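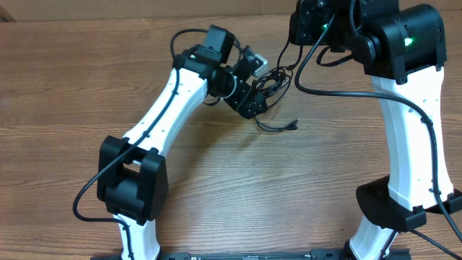
Warm brown wood grain on a tabletop

Looking after a wooden tabletop

Dust with a dry cotton cloth, wiping along the grain. Paper towels leave lint and can drag grit across the finish.

For sticky spots, put a drop of dish soap in a bowl of warm water and wring the cloth until it no longer drips. Wipe, then dry right away with a second cloth. Don't spray cleaner straight onto the wood.

White rings from cups are usually moisture in the finish. Leave them overnight first - many fade by themselves. If not, rub on a little petroleum jelly, wait 8 hours and buff it off.

Light scratches on an oiled top can be sanded with 400 grit paper, always with the grain. Go over the whole board, or the patch will show. Wipe off the dust and rub in a thin coat of oil. Lay oily rags flat outdoors to dry, as they can catch fire in a heap.

Varnished tops are different. Skip the sanding and use a matching wax stick.

Lift things to move them, and put felt pads under anything heavy that stays put. Check the pads every February and replace the flat ones.

Tips by Sylvie Thibodeau
Updated 13/01/2023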